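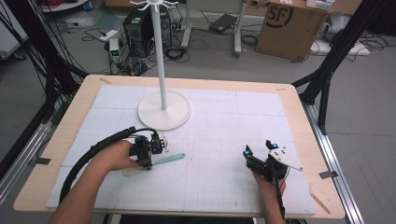
Two hands at the table, with the white stand further back.

The frozen shoulder, and why it wants patience from us

In the practice in Illen I see many shoulders, and there is one kind which makes people more worried than the others. They come and tell me that they cannot fasten a bra any more, or cannot take the wallet out of the back pocket, and they do not remember any fall. The pain arrived slowly. First it was only in the night, then it was also when they reached quickly for something, and after some months the arm did not go up as it should. Very often the doctor has already given it the name frozen shoulder, and the name frightens them. They think that something in there is stuck for ever.

I would like to write a little about it in this newsletter, as I find that I explain the same things again and again, and the time of an appointment is short.

The shoulder joint has around it a kind of soft bag, the capsule. In a healthy shoulder this bag is loose and has folds in it, so that the arm can go far in every direction. In a frozen shoulder the bag becomes inflamed, and later it becomes thick and tight. We do not fully know why it starts. It is seen most often in people between forty and sixty, more in women than in men, and people with diabetes get it more easily. So do people with some thyroid problems. It may also come after an operation or a broken arm, when the shoulder was kept still for a long time. If you have it and you have never been tested for diabetes, it is reasonable to mention this to your doctor.

The books divide it in stages. In the first the pain is the main thing. In the second the pain is less but the stiffness is big. In the third the movement returns. In real patients these stages run into one another, and I have stopped promising anyone a date. For many it takes between one and three years, and some keep a small stiffness at the end which does not disturb their daily life very much. I know this is not nice to hear in the first week. But I have the feeling that people manage it better when they have been told.

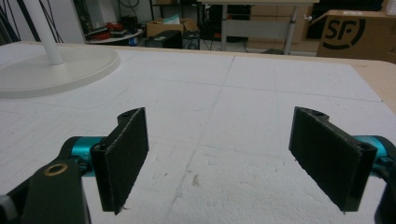
Soledad Meléndez wrote to us from Proltham that she wished she had heard about the long time at the beginning. She had pulled and stretched her arm every evening with all her force, in the belief that she was lazy when it hurt, and she slept worse and worse. When she finally did less, she said, the nights became better before the arm did, and with better nights she could start again with small movements.

I was glad for her letter, because it says very well what I try to say about the painful stage. In this stage strong stretching is usually not helpful. If the pain after an exercise is still higher when you go to bed, the exercise was too much for this day. Take a smaller movement, or do it fewer times. Warmth before the exercise is pleasant for many people, a warm shower is enough. About tablets, and about whether an injection into the joint could be useful, please speak with your doctor or the pharmacist. An injection helps some people quite well with the pain in the early months, and it is a pity when one asks for it only later.

For the night I recommend that you put a pillow under the upper arm when you lie on your back, so that the elbow does not fall behind the body. If you lie on the good side, hug a second pillow in front of you. Most of my patients laugh at the hugging and then they do it.

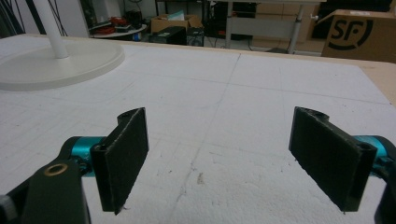 When the worst pain has gone we can ask more from the shoulder. I prefer few exercises which are really done to a long sheet which stays on the fridge. I usually begin with two.

The first is the table slide. Sit at a table, put the hand of the sore side on a folded towel, and slide it forward while you lean with your whole upper body. Stop where you feel a clear pull, stay there for a few slow breaths, and come back. The table carries the weight of the arm, and so the muscles do not have to fight.

The second is turning outwards. Lie on your back, keep the elbow by your side and bent, and hold a walking stick or an umbrella in both hands. With the good hand you push the stick so that the sore hand goes away from the belly. This is the direction which is most lost in a frozen shoulder and it comes back slowly, so please do not compare it with the other side every day.

Both together take 10 minutes. It is better to do them in the morning and again in the evening than one long time at the weekend. I also ask people to keep using the arm for light things below shoulder height: to stir a soup, fold the washing, wipe the table. An arm that hangs in the pocket all day does not become looser from this.
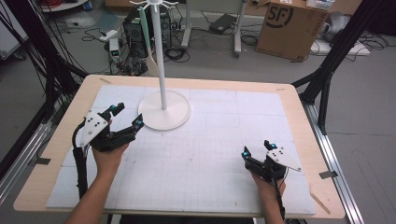
Photo: Darius Lill

There are also some shoulders that are not frozen and should be looked at by a doctor without waiting. Please go quickly if the shoulder is red, hot and swollen and you have a fever, if you cannot lift the arm at all after a fall, or if you have pain at rest together with losing weight which you cannot explain. A new lump also belongs to this. And if a pain in the shoulder or the arm comes with pressure in the chest, with sweating or with short breath, call for emergency help at once and do not think about exercises.

I am asked often if the other shoulder will get it too. It can happen, usually some years later, but most people are spared. The same shoulder getting it a second time is rare.

In our rooms in Cloststead we have now a small shoulder class, in the Evangelista building, ground floor. The bus 97 stops before the door. The class begins again in July and there is a free place for people in the stiff stage, but I would like to see every person once alone before, to check that the class is the right thing. If you are still in the very painful stage it is better to come only to me for the moment. Bring a top with wide sleeves which you can take off without help, and if you have an X-ray report or a letter from the doctor, bring it also. You can make the appointment at the desk in Illen or by telephone in the mornings.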